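Field Technician, Slab Lifting and Ground Stabilisation

Flaltier Ground Services is recruiting one full-time field technician for its residential crew. The position is permanent after a probation period of 14 weeks. Applicants with a trade background in concreting, drilling, spray foam or civil works are preferred. Training on the injection equipment is provided.

The role

The crew lifts and relevels settled concrete: garage floors, footpaths, pool surrounds, shed slabs and warehouse floors. Most work is carried out with two-part polyurethane. Older contracts in the Bruteo industrial estate still specify cement grout, and the technician will be expected to work with both.

Duties

- Set up the laser level and record slab heights on a fixed grid before drilling.
- Locate and mark services from the plans supplied. Drilling does not start until the crew leader has signed the marked-up plan.
- Drill injection holes to the pattern on the job sheet and fit the ports.
- Operate the proportioner and injection gun. Monitor hose temperature and pressure.
- Read the dial gauges during the lift and call the stop.
- Patch holes, grind flush, reseal joints and clean the site.
- Complete the job record on the tablet the same day.

A crew is made up of 4 people, including the leader. Jobs are normally within 100 km of the Dumeck depot. Travel beyond that distance is paid time and accommodation is booked by the office.
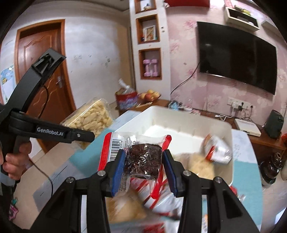 Requirements

- Current manual driver's licence. A medium rigid licence is an advantage.
- General construction induction card.
- Ability to lift and carry hoses, drills and bagged grout through a full shift.
- Clearance to wear a fitted respirator. Fit testing is arranged by us, and the wearer must be clean-shaven at the seal.
- Sound arithmetic. Material use is calculated from void volume and expansion ratio, and errors show up in the floor.
- No known sensitivity to isocyanates. A baseline medical is carried out before the first site day and repeated every year.

Pay and conditions

The gross rate is $2,286 per week for ordinary hours, plus superannuation. Overtime is paid at penalty rates. Start time at the depot is 6.30 am, Monday to Friday, with occasional Saturday work in warehouses that cannot close during the week. Boots, overalls, gloves and respirator cartridges are supplied. Tea, coffee and snacks are supplied at the depot; lunch is not. 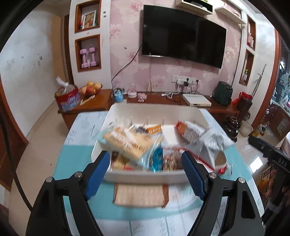

Packaged biscuits and wafers on the snack tray.

How to apply

Send a résumé of no more than two pages, copies of licences and cards, and the contact details of two referees from site work. State your notice period. Applications close 2024-08-25. Shortlisted applicants will attend a paid trial day at the Kazlauskienė Road yard, where they will set out a grid, take levels and drill a test slab. No foam is handled on the trial day.

Comments

slabrat: Is the medical at your cost or ours?

Flaltier Office: Ours, including the annual repeat.

T. from Dumeck: I have grout experience but have never used a proportioner. Worth applying?

Flaltier Office: Yes. State the grout plant you have run and the type of slab.

levelheaded: Does the ute go home with the crew?

Flaltier Office: Vehicles stay at the depot overnight.

Related items

- Yard hand, Dumeck depot (casual)
- Estimator, commercial floors
- Joint sealing before winter: booking dates for May
- Reading a slab level survey

Contact Flaltier Ground Services | Copyright Flaltier | Back to top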